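Call for participants: table-top sorting and surface clearing sessions at Skirkside
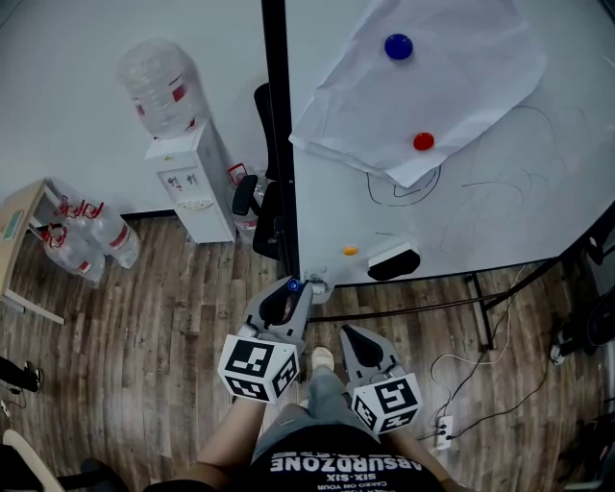
Leonilde Cordeiro

Vutley is looking for 42 adults to take part in a series of table-top handling sessions at the Skirkside site. The sessions run through February. No previous experience is required.

The work concerns small objects on a large white table: balls of different sizes and colors, sheets of paper in various states of crumpling, a rectangular block of the whiteboard-eraser kind, and marker lines drawn directly on the table surface. Participants pick up, move, sort and put away the objects, and in some sessions wipe the marked area, following a written task card. We are studying the order in which people clear a mixed surface and how they divide the work between the left and right hand.

What a session involves

Each participant attends 9 sessions. A session is made up of short repeats of the same task with the objects set out in a new arrangement each time. Typical task cards read as follows:

Move the red ball and the blue ball off the paper without moving the paper.
Place the orange ball next to the eraser.
Flatten the sheet and lay it along the table edge.
Clear all objects to the left side, then wipe the marker lines on the right.

Most of the work is done standing at a table corner, with both arms extended forward and the head tilted down. Objects are handled with a light gray hand-held gripper in each hand. The grippers have a finger on the end and a marker cube attached, so reach and turning space are slightly less than with bare hands. Allow the first session for getting used to this. Speed is not scored. Dropped balls are picked up by the session lead and the repeat continues.

Who can apply

You should be 18 or over and able to stand for the length of a task block, with rest between blocks. You need to be able to grip and release with both hands, and to tell red, blue and orange apart under indoor lighting. Glasses are fine. Left-handed applicants are encouraged – the current list is short of them.

You may not take part if you have had surgery on the hand, wrist or shoulder in the past year, or if you took part in the earlier Barros table study.

Clothing

Wear flat, closed shoes. Short sleeves are preferred, as loose cuffs drag across the marker lines. Remove watches, bracelets and large rings before the session. Everyday clothes such as a T-shirt and jeans are suitable.

The room

Drinking water is available from a dispenser in the room, and there is a chair for breaks. Bags and coats go in the lockers in the corridor. Please do not put drinks or phones on the work table.

Payment

Participants are paid per completed session, with the full amount transferred after the last one. Travel within the city is refunded on presentation of a ticket. If you withdraw, completed sessions are still paid.

Data

The full set will contain up to 2,000 repeats. Records are stored under a participant number and handled by Ciltura under the terms of the consent form. You may ask for your records to be deleted until the set is closed.

How to apply

Write to Leonilde Cordeiro at the Skirkside front office with your name, dominant hand and the hours you are free. Sessions start at 9:30 a.m. and 2:00 p.m. – state which you prefer, or both. Applicants who are selected receive the consent form and the first task card by mail.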